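March 24, 2024

I slept badly and woke up before the alarm, so I decided to begin with the clothes. I have been saying since November that I will sort the white things, and every time I found some other work which was more urgent. Today there was no other work. I made tea, I put the radio on low, and I cleared my half of the table.

The lace dress came first. I wore it only one time, to the wedding of Mairéad Heffernan, and after that it lived in a bag at the bottom of the wardrobe, under the winter blankets. This was not kind to it. When I laid it out along the table it was full of creases, and I felt a little ashamed, as when you meet an old friend that you did not call for a long time.

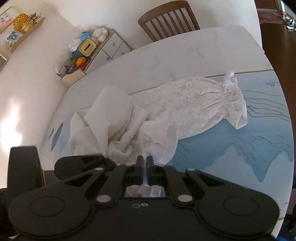 Anum wants to borrow it for her cousin's engagement party. She asked me by message, very politely, and then she sent a second message to say that I am allowed to refuse. Of course I will not refuse. But I want to give it to her in good condition, so I must find out how to iron lace. My mother put a thin cloth between the iron and the lace, this I remember. What I do not remember is how hot. I wrote to Ita Buckley to ask, because she did alterations at Tapia for 16 years and she knows such things. She has not answered yet. I think she is visiting her sister in Gotcombe and the telephone connection there is poor.

I looked up the price of the cleaner near the station, only for comparison. It is not cheap, and they want one week. I will do it myself.

Then I had the discussion with myself about the tablecloth. The marble pattern of the table is pretty, but I like better the blue cloth with the wavy lines which look like mountains. Teófilo says it makes him think of the road to his grandmother's village. He says this at almost every dinner. I keep it on the table all year now, also when I fold laundry.

The thick white one with the soft fabric is more difficult to fold. It has lace at the hem and knitted cuffs, so it is half for a party and half for staying at home -- I could never decide which. If I fold the sleeves in, it becomes a ball. If I leave them out, it does not fit on the shelf.
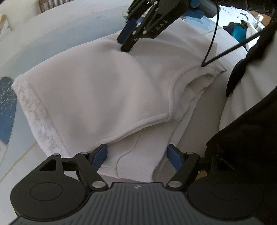
I tried first the way from the magazine, with the sleeves crossed behind, and then the way of my aunt, who rolled everything like bread. The rolling takes less space but I worry for the lace. For now it will stay flat, on top of the pile, and nothing heavy goes over it.

Teófilo came in at lunch and wanted to know where he should put his soup. We ate in the other room with the bowls on our knees. He told me that Ita Ó Ceallaigh is giving away her small ironing board, and if I want it I must say so before she offers it to the neighbors. I said yes immediately. Ours has one leg that goes down when it wants.

Tomorrow: buy orange juice, answer Anum, ask again about the iron. The dress I will hang on the bathroom door tonight.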